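GRILITON OPENS ITS SORTING BOARD WORKSHOP TO VISITORS

Isthorpe, 8 February 2021 - I've been waiting since November to write this one! We make peg and holder boards here at Griliton (the kind where every piece has its own shaped slot), and starting this month you can come in and try our new gray board for yourself.

It's a plain matte panel with rounded top corners and raised gray holders in different shapes, so you get to work out which piece goes where. Sounds easy, right? I thought so too, and then I spent most of a lunch break on it. My favorite is the square holder, mostly for the long blue piece that goes with it - I do that one first every single time, and my coworkers at Duman Street have stopped commenting.

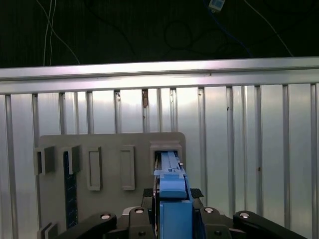 The long blue piece on its way into the square holder on our gray board.

We tried shiny boards for a while and I never liked them much. The matte gray is easier on the eyes, and the holders match it, so you have to go by shape and can't cheat with color (I would, if I could).

Sessions run 2 hours, with 4 places in each, and we have 170 places to fill this season. Altomar, our neighbor across the yard, is kindly letting us use its front room for coats and coffee. A visit is free. If you fall for the board and want one at home, it's $295 with a full set of pieces, and you can order it at the front desk before you go.

To book a place or ask for a press visit, write to the Griliton front desk in Isthorpe. I read everything that comes in, and I'm happy to talk about holders for as long as you'll let me.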